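The team at Mivum's Zandley lab wanted to know how little teaching a two-armed robot needs before it can pack a tray of snacks. The group's lead researcher says the old habit was to collect as much as possible and sort it out later.

"We had 2457 recordings and the arms still fumbled soft food," she says. "So we threw out the dull ones and kept 1000. It did better on those." 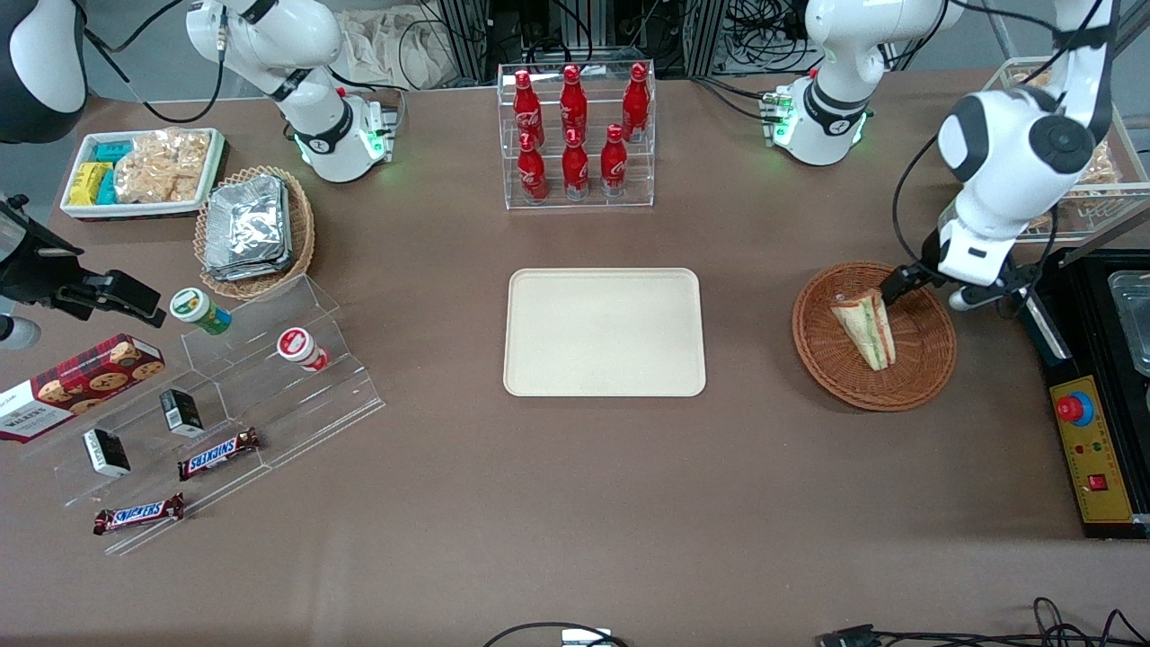 The left arm's gripper on a sandwich in the basket. Mivum, Zandley.

Sandwiches remain the hard part. "A bottle forgives you - bread doesn't," she says. Each new item now gets 20 recordings from a person guiding the arms, then 3 rounds of corrections where the robot went wrong.

Has it been tried elsewhere? Only at Trarstead, she says, with different lighting, and the results there were worse. The group plans to repeat those runs in October.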